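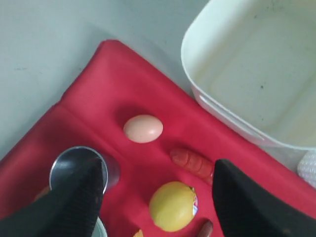
Flollthorpe robotics students to sort tableware and groceries at December meet

FLOLLTHORPE – Students in the Flollthorpe High School robotics class are training a robot arm to clear a table, a project that will count toward their grade and serve as their entry in the regional meet at Bruvell next December.

The task is called Table and Pantry. Teams get a cloth-covered table, a mix of food and tableware, and containers standing behind the cloth. The arm has to pick up each item on the list and put it in the right container without dropping it or pulling the cloth out of place. A full run is worth 155 points. Dropped items cost points, and an egg is worth more than anything else on the list.

The class has 11 students, all juniors and seniors. They meet for 90 minutes in the last period of the school day and can stay until 5 p.m. when the building is open. Half of the group works on the control program. The others set up the table, run the trials and keep the log.

By the end of last month the log held 64 trial runs. Students said round items gave them the most trouble early in the term, and that thin items such as knives and chopsticks have taken over as the main problem. Grip force is set separately for each kind of item, and those settings are still being changed from week to week. 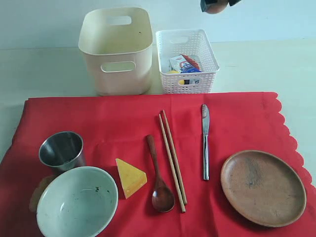 Can students who have never written code join the class?
The school accepts them, and the first four weeks cover the basics before anyone works with the arm.

The arm is paid for by a grant from Lennox, a machine shop in Bruvell that also lets the class use its workshop for repairs. The school pays for replacement parts and the bus to the meet.

Teams from five schools have signed up so far. Drunen, which won last year, is returning with a new program and most of the same students. Each team gets three runs, and the best one counts – a change from last year, when scores were averaged.

The Flollthorpe class will hold an open practice in the school cafeteria before the meet. It starts at 6 p.m. and admission is free. Sign-up for next term's class is at the front office and closes when the winter break begins.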